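**Ticket 885: Route planner sends people to the wrong end of the Maldonado coast road**

Status: resolved, one small thing left open
Opened by: Eulalia Troncoso
Picked up by: Knut Strobel
Also on it: Meifang Qin, Apolinar Barrera

**Original report (Eulalia)**

Hello all! I was putting together the April trip notes for the Maldonado coast road and something odd is going on with the stop list. The giant concrete armadillo, which should be stop four, comes up 138 km inland, in what looks like a field. The old petrol station with the painted whale is fine. The lighthouse made of bottles is fine. Everything after the armadillo is then in the wrong order, so the planner has you driving out to the field, back to the coast, out again for the mirador, and back for lunch. I love a detour more than most people, but that's a whole tank of petrol.

Steps to see it:

1. Open the trip "Maldonado, slow way".
2. Turn on "show stops in driving order".
3. Zoom out until you can see stop four sitting on its own.

I tried it in the browser and on my phone, same thing both times. The printed version is wrong too.

**Knut, 09:40**

Got it, and I can see it straight away. What a lovely trip by the way, I had no idea about the bottle lighthouse and now I want to go!

First checks:

- Cleared the map cache. No change.
- Rebuilt the driving order by hand. No change, stop four still inland.
- Opened the stop record. The coordinates on the record are *correct*. So the page is drawing something other than what's stored.

Eulalia, did you bring this trip in from a file or type the stops in one at a time?

**Eulalia, 10:05**

Both, sorry. The first six came from the file Eustaquio sent me after his own drive, exported from Edix. The rest I typed in at the kitchen table. The armadillo was one of his, and I renamed it: he had it down as "Armadillo (big)".

**Knut, 10:30**

That helps a lot. Edix files carry a place name as well as the coordinates, and our importer keeps both. When you rename a stop, the planner goes off and looks up the new name, and if it finds a match it uses that for drawing. You called it "El Armadillo", and there is a farm called El Armadillo 138 km inland. So the planner has been sending everybody to some very surprised farmers.

Quick way round it for now:

1. Open the stop.
2. Tick "use my pin".
3. Save, then press "redraw".

Can you try that?

**Eulalia, 10:52**

Worked first time! Stop four is back on the coast, the road line is sensible again and lunch is where lunch should be. The printed version is still wrong though. It has the field.

**Meifang, 11:20**

Jumping in as I look after the print side. The print pages come from Jinent and those get made overnight on the little machine, Waltirier. I had a look and last night's job never ran, so you're seeing the old page. Disk is full: the log stops halfway through a line.

What's on there, biggest first:

- Map tiles for every trip we've ever published, including the ones we took down.
- 2,000 photos from the reader competition at full size (some of these are wonderful, there's a man hugging a fibreglass pear and he looks so happy).
- Old print pages.

I've moved the old tiles off, which gets us going again. I'd like to put a second drive in it too, and then we can stop playing this game every spring.

**Apolinar, 13:15**

Yes please to the second drive! I've got one on the shelf that's been tested and is fine. The notes for Waltirier, so they're all in one place:

- Shut it down from the menu, then pull the power lead.
- Side panel off, lay it flat.
- Release the cage before you try to slide a drive in. It doesn't want force.
- Data lead first, then power.
- Start it up with the panel still off and check the drive shows before you close up.

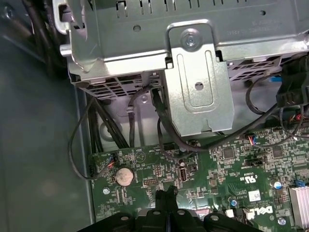 Meifang, if you start tonight's print job by hand before I switch the machine off, we don't lose a day. I can do the drive at 16:00, once it's finished.

**Meifang, 13:30**

Started it. Only the Maldonado trip and the two that link to it, so it should be quick.

**Meifang, 15:10**

Done. Print page has the armadillo on the coast! Eulalia, have a look when you can. I printed a copy as well, purely because I wanted one.

**Apolinar, 16:45**

Drive is in and showing up. I've pointed the tiles at the new one and left everything else where it was. Print job for tonight is set to its normal time.

**Eulalia, 17:05**

Looked at it, and it's perfect. Thank you, all of you! I've told Eustaquio about the farm and he now wants to visit the farm. He says it's bound to have a gate worth seeing. I've added it as an optional stop with its own pin and a note asking people to wave from the road and leave the farmers in peace.

**Knut, 17:20**

Love it. Leaving this open at low priority for one thing: renaming a stop shouldn't move it without asking. I'd like a little message saying "we found another place with this name, do you want it?" with "no" as the usual answer. I checked 100 other imported stops and found two more that had wandered, a giant teapot and a chapel shaped like a boat. Both pinned back where they belong, and I'll write to the people who posted those trips tomorrow morning.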